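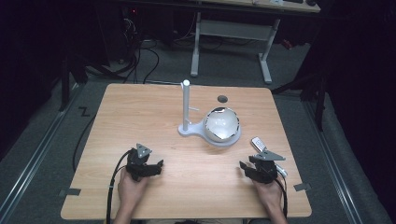

White stand and bowl on a wood-grain tabletop.

14 shares | 0 comments

Postis, a supplier of industrial coatings and adhesives, has released Bondedness 207, a two-part structural adhesive for metal and rigid plastic parts. The product replaces the company's earlier one-part formula and cures at room temperature in 31 minutes.

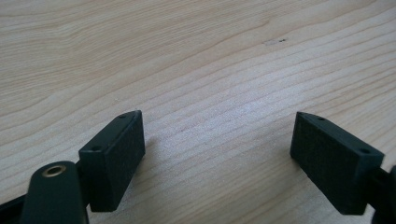 Bondedness 207 is sold in cartridges and in pails for automated dispensing lines. It fills small gaps and can be sanded once cured. It is not meant for cosmetic repair, and a tiny dark blemish in a pale wooden tabletop, for instance, calls for a tinted wood filler.

The Mangundap plant will make 4,000 cartridges a month starting in February. Orders are open now through Postis distributors.

Related items
Postis adds pail sizes to Resero sealant line
Mangundap plant expands mixing room
Choosing a nozzle for two-part adhesives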